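From: Emmanuel Lyimo
To: Larnemano viewers list
Date: November 7, 2023
Subject: Re: Elstead, episode 70

Lawal Lawal wrote:
> Did I miss something? Mussa signed the house over to
> his sister in September and now he's living in it again
> as if he never left. Also, are the recaps still going up?

You missed the hospital episode. She never filed the papers — they were in her purse when she collapsed, and Grernine took them before the ambulance came. So the house is still his, and he doesn't know she has tried to give it back.

I don't think the writers will hold that back for long. The wedding is 6 episodes away and Grernine has to use the papers before then.

On the recaps, and a few other list matters:

1. Recaps go up the morning after each episode. The archive is at 1,260 posts, and the search works again.

2. Please keep recaps under 2,000 words. Longer ones get split by the list software and the second half arrives first.

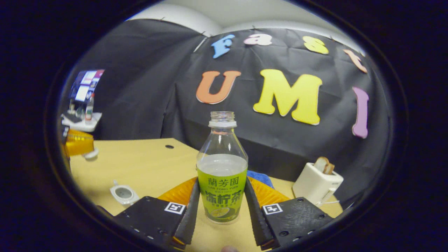

3. Put SPOILER in the subject line for anything from the preview clips. Casting news counts too.

4. I still need someone to cover episodes 71 and 72. Write to me off list.

Emmanuel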